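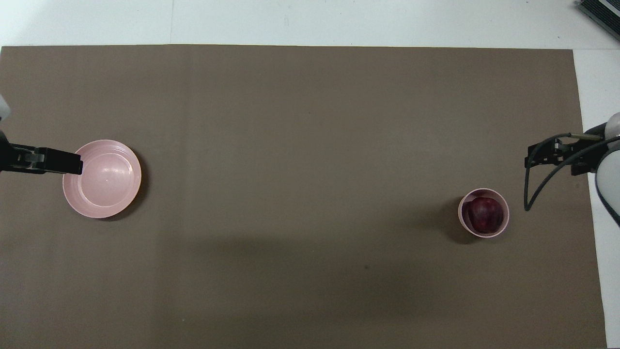

## Section 3: Laying the table

Right, the table itself is up and level by now (if it isn't, go back to section 2, I'll wait!). This bit covers the paper, the plates and the cups. I wrote it after laying 111 places at the Clidstead summer lunch and changing my mind about the order at least twice, so you're getting the tidied-up version.

You'll need the brown paper roll, scissors, a soft cloth, masking tape and the pink crate with the plates and cups in it.

1. Wipe the tabletop down and let it dry completely. Paper on a damp table goes wavy and it never really recovers.

2. Unroll the paper on the floor first and cut it a bit smaller than the table. I like a strip of bare white showing, wider along the far edge than down the side, and that far strip is handy for jugs later on.

3. Lay the sheet down curl side under and smooth it from the middle outwards with your forearm. You'll still get faint creases from the roll. Leave them be – once there's food about they disappear.

4. If your table is one of the panelled ones, run a finger along the join before you go any further. A crumb stuck in there will make a bump you'll be cross about all afternoon.

5. Tape the underside of the two far corners only. Four taped corners look neater, but the paper tears the moment somebody leans on it (ask me how I know).

**Caution:** don't cut the paper on the table. The scissors will find the white top, and Lidau charge us for scratches.

6. Put the plate down on the left of the place, rim up, with a good hand's width of paper between it and the edge of the sheet.

7. Set the cup over to the right and a touch nearer to you than the plate. It looks slightly wonky when you're standing over it and perfectly natural once you're sitting down.

8. Step back and check along the whole row before you do the next table. It's so much easier to nudge one plate now than twenty later!

**Note on the pink set:** the plates and cups are both plastic, so please keep them away from the hot urn. We should have 138 of each. Rinse them in warm soapy water and don't use the green scourers, as they take the shine off the plates.

**Note on the paper:** one roll from Mishra does us 107 places if you cut carefully. The Skoltley roll is narrower, so save it for the children's tables.

If you run short of cups on the day, Neelam Dubey has the key to the spare cupboard. Food goes out once every place is laid, and the serving dishes are all in section 4.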